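Why Is There a Picture of Food on the Box?
Dusow Young Readers: How Everyday Things Work

Look at the boxes in a kitchen cupboard or on a store shelf. Many of them have pictures printed on the outside. A picture on a box is called an illustration. The whole printed outside of a box is called its graphics.

What the pictures do

Pictures tell you what kind of thing a box is for before you read a word. A drawing of a plate means eating. A drawing of a fork means a meal. Children who cannot read yet can still sort boxes this way.

A cartoon is a simple kind of drawing. It leaves out small details. A cartoon face may have only two dark ovals for eyes, and people still see it as a face.

How color gets onto a box

Most boxes start as flat sheets. The sheet goes through a printing press before it is folded. Many presses use 4 inks: cyan (a blue), magenta (a pink), yellow and black. The inks are printed as very small dots. From a normal distance, the dots blend. Yellow dots and cyan dots together look green. Yellow dots with some magenta look orange.

Large areas of one color, such as a blue background, are sometimes printed with a separate ink mixed to match. This is called a spot color.

Why the background matters

Light colors and warm colors are easy to see against dark blue. This difference is called contrast. Designers often put a dark shape behind a drawing of food so that the edges of the food are clear. The meal printed on this blue surface has a green plate with a yellow rim, and a dark rectangle behind it.
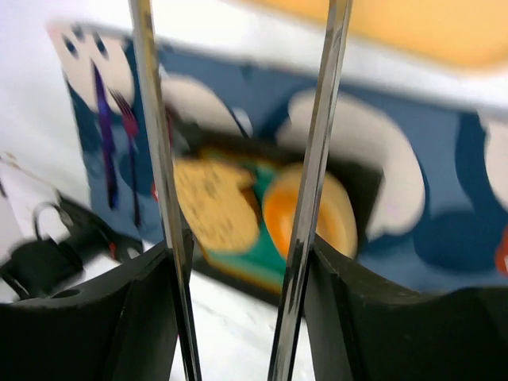
Try it yourself

Find 2 empty boxes. Look at the graphics on each one under a magnifying glass. Write down where you can see dots and where the color is solid.

Words to know

Contrast: the difference between light and dark, or between two colors.
Graphics: the pictures, shapes and words printed on a box.
Spot color: an ink mixed to one exact color before printing.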